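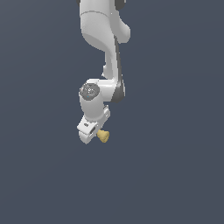 By July the grasp cell had decided that everything on earth was two millimeters to the left of where it was. I do the upkeep on it, so this became my problem, along with the coffee maker.

The arm lives in simulation, and people assume that means no maintenance. There's no grease, I'll give them that. There is a config file with 545 lines, and I have opinions on most of them. I had swapped in the new hand model from Clellero, and its tool offset sat in a different place from the old Gokumard one. The arm kept using the old number with total confidence.

So I fixed the offset, reran the Kaven calibration script and put the vase back in the object list. The vase is my test piece. It has a wide mouth, a skinny waist and no interest in cooperating, and any error in the approach shows up as one finger arriving early.

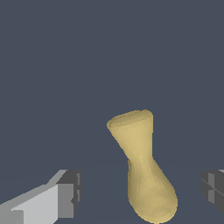

**How often do you redo the calibration?**

After every change to the hand or wrist, and every 3000 grasps if I've managed to leave both alone.

The first run after the fix logged 1016 attempts, 18 of them bad. Most of those were a collision mesh I'd left at the coarse setting, so that's tonight's job. I also raised the friction on the fingertips a little, wrote down the old value, and have already lost the piece of paper.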